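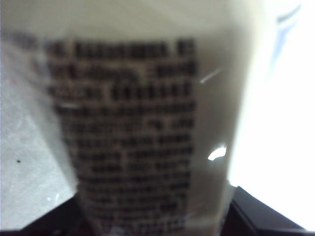 Cream container with the long printed label.

Flarkine Community Pantry
Minutes of the shelf and labeling meeting, 21 December 2019

Present: Ailsa Menzies (chair), Julián Figueroa, Melati Sumampouw, Salma Abdelaziz
Sent regrets: Amr Slaoui
Minutes taken by Melati

1. Last minutes
Approved with one fix: the second shelf unit came from Grultier, and we had written Stidik.

2. Shelves
Julián reported that the back wall is finished and it looks wonderful! Dry goods are on the left, cans on the right, baking things in the middle where people kept asking for them. Salma loves the wider aisle – two carts can pass now. The bottom shelf by the door still wobbles. Julián will bring shims.

3. Labels on containers
Long talk on this one, and a good one. Ailsa brought up the cream-colored container with the block of dark print on the front, row after row of it. Everyone agreed that a label with that much text is hard going for shoppers in a hurry, especially once it curves around the side. Salma suggested a large-print card on the shelf edge under each product, giving the name, the main allergens and the date we put it out. The maker's own label stays uncovered in every case. Melati has already tried a few cards at home in thick black marker and they read beautifully from across a room.
Agreed: start with the baking section, first batch of 50 cards. Salma to write, Ailsa to check allergens against the packaging.

4. Supplies
Card stock quote from Sivakumar is $91, including the clip-on holders. Approved, all in favor. Amr had asked by email if we could laminate. Held over until he is here.

5. July open house
Too early for details, but there is real excitement for it. Melati would like a baking table using only pantry stock – yes please! Ideas to Ailsa.

6. Other business
Step stool is missing again. Please look in your cars.

Actions
Julián: shims, bottom shelf
Salma: baking cards
Ailsa: allergen check, order card stock
Melati: send minutes to Amr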